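戒掉囤茶的第二年

三月搬家，我清点了一遍厨房，发现自己拥有的茶够一个小型办公室喝到集体退休。更难堪的是，我每天早上喝的还是超市那种带线的茶包。

囤茶这件事，起头都很体面。朋友去了一趟格拉姆斯特德（Gramstead），带回一罐当地的红茶，我喝了觉得不错，于是上网找，找到一家叫 Okafor 的小茶行。茶行有邮件列表，邮件列表里有“本季最后一批”。我后来才明白，他们家的季节比天气预报里的多得多。 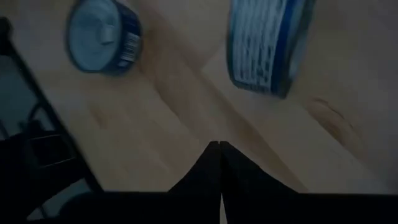 本页最后修改：2024年7月30日

翻订单记录的那个晚上我算了总账：3,576块。这个数字单看不算吓人，可里面有一款叫 Ernidura 的拼配茶，我买过两次，两次都没拆封。第二次下单的理由，备注栏里写得清清楚楚：“怕断货”。断的哪门子货，第一罐还在柜子顶上压着呢。

于是立了规矩：喝完才准买。规矩执行得马马虎虎。头一个月我喝得很勤，勤到夜里两点还睁着眼，把天花板研究得很透。后来学乖了，下午三点以后只碰焙火重的，虽然我也说不准这到底有没有科学依据，反正睡着了就算它有。

放陈了的绿茶最难办。香气跑光，剩一股晒过头的草席味，扔了心疼，喝了嘴疼。我试过拿去煮蛋，蛋不反对，也看不出受益。试过塞进鞋柜除味，结果鞋柜闻起来像一双去过茶园的鞋。
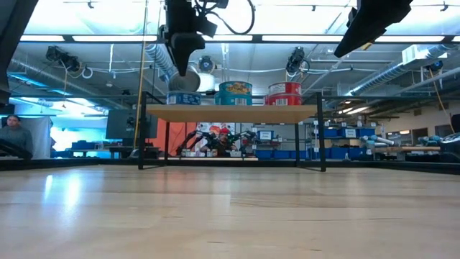 送人也没那么容易。我列了个名单，挨个问过去，才知道大家的柜子里都有一批想送人的茶，我们之间维持着微妙的贸易平衡。有一位收下我两包，回赠我四包，还附了一张手写的冲泡说明，水温精确到让我不敢动手。

目前的成果是柜子空出了一层。我把那一层擦干净，放上了从 Turmont 打折店买的咖啡滤纸，50张一包。咖啡机还没有，但滤纸确实便宜，我看过单价了。

Okafor 昨天又来信，说秋茶可以预订。我没点开，只是也没退订。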